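Tables, shelves and surfaces > Dressing a table

Amber glass on a pale wood top, is it too much?

marrowfat_jo
Posts: 122
Tue 29 June

Hello all, long-time lurker on this bit of the forum, usually over in the allotment section moaning about slugs. I've been roped into doing the table for my sister's supper club and I've got myself in a right muddle over it. The wood is lovely, long pale planks, honey coloured with a few darker brown streaks running through, and I keep going back and forth on whether to put a cloth over the lot or let it show. Mum says cloth. My sister says "whatever you think", so no help there!
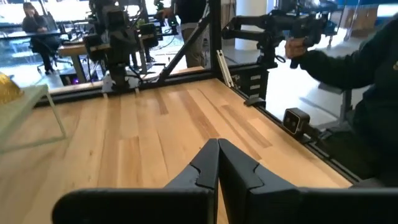 I've treated it with the Wallwood oil so far (the satin one, two coats back in March) and I'm happy with the colour, but it does throw the light back at you a bit when the ceiling lights are on. My worry is that once there's glass on top of that it'll all be glare and you won't see the shapes. Has anyone gone from an oil to a wax to calm it down? And would you use a cloth, a runner, or nothing?

The glass is ribbed, mostly amber with a clear one as well, all the same shape. I love it. It was £30 the lot from the Plevow in town and I carried it home on the bus on my lap like a baby.

tinpotalley
No cloth. You've got wood grain people would pay good money for, why hide it? A runner if you must, in something dull like unbleached linen, and not down the middle either. Put it across.

Suet_and_Son
Disagree with tinpot (again, sorry tinpot). Supper club means wine and wax and somebody's elbow. Oil won't stop a red wine ring if it sits there through pudding. I'd have a cloth and be done with it.

tinpotalley
It's a table, Suet, you can wipe it.

Suet_and_Son
You can wipe mine as well then, I've got rings on it older than the dog.

marrowfat_jo
Ha! Ok so that's one each. For what it's worth there are scuffs and smudges on it already so I'm not precious. It's more the shine that bothers me.

hallwaymoth
Wax over oil is fine as long as the oil has properly gone off, and if it was done in March you're well past that. Go thin, leave it 30 minutes, buff it with an old T-shirt. It will knock the shine back a little but it won't go flat. Honestly though, turn the big lights off! Nobody eats supper under ceiling lights if they can help it, and ribbed glass looks a hundred times better with a flame in it than with a bulb over it.

marrowfat_jo
Fair point about the lights, I've only had it set out in the daytime with everything on. I've had a play this afternoon and put a little mint green table on top of the wood, the sort with thin square legs, and stood a clear holder and an amber one on that so they're lifted up. Another amber one down on the planks further forward, and the tall thin black candlesticks at the back. Be kind.

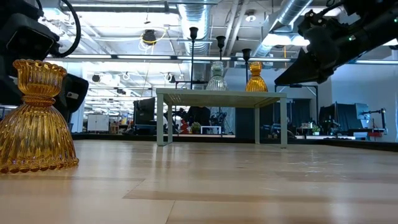
Page 2

hallwaymoth
Oh I like that a lot. The mint was a surprise, I'd have said no if you'd asked me first. It goes so well with the clear holder, which has a tiny bit of green in it, doesn't it? Or is that just my screen?

marrowfat_jo
No you're right, there's a hint of green to it. I thought it was plain clear in the shop!

Suet_and_Son
Not sure about the candlesticks. Three tall black things in a row behind some pretty glass, it's a bit school railings for me. I'd lose them, or move them right out to the ends.

tinpotalley
And I'd keep them, because everything else is squat. You need something going up. If you take them away it's just glass at two heights and a lot of plank. What I would do is bring the two on the little table forward, they're hugging the back edge.

natalia_abreu
Hi, Natália Abreu here, I used to dress tables for weddings at Oler before my knees gave up. A few thoughts. Leave the wood bare, it's doing half the work. Keep the near holder well out in front on its own as you have it, the eye goes there first and then climbs. Do check what the candles are like in those scalloped tops before the night, I've had pretty rims where a dinner candle leaned like a drunk uncle. A blob of candle wax adhesive in the cup sorts it, or wrap the end in a bit of foil.
I'm with tinpot on the black sticks, but have them at uneven spacing.

Suet_and_Son
Outvoted. Story of my life.

marrowfat_jo
Thank you Natália, that's really useful! I hadn't even tried candles in them yet. Do you think cream or white? I've got a box of Sönmez ones in cream, 30 in the box, and I'd rather use those up than buy more.

natalia_abreu
Cream with amber, every time. White can look a bit blue next to it.

pegbag
Coming in with a boring one, how are you keeping the beaded edge clean? I've got something very like them with little bumps all round the bottom and the dust gets in and stays in. I've tried a toothbrush.

hallwaymoth
Warm water, drop of washing up liquid, soft make-up brush. Toothbrush is fine too if it's a baby one. Don't put them in the dishwasher, pegbag, I know what you're like.

pegbag
It was ONE time

marrowfat_jo
Right, wax is ordered, no cloth, candlesticks are staying but I'm shuffling them about. Mum has been informed and is taking it badly. Will the foil trick show through the glass, or do I trim it down to the rim?

natalia_abreu
Trim it. Nail scissors.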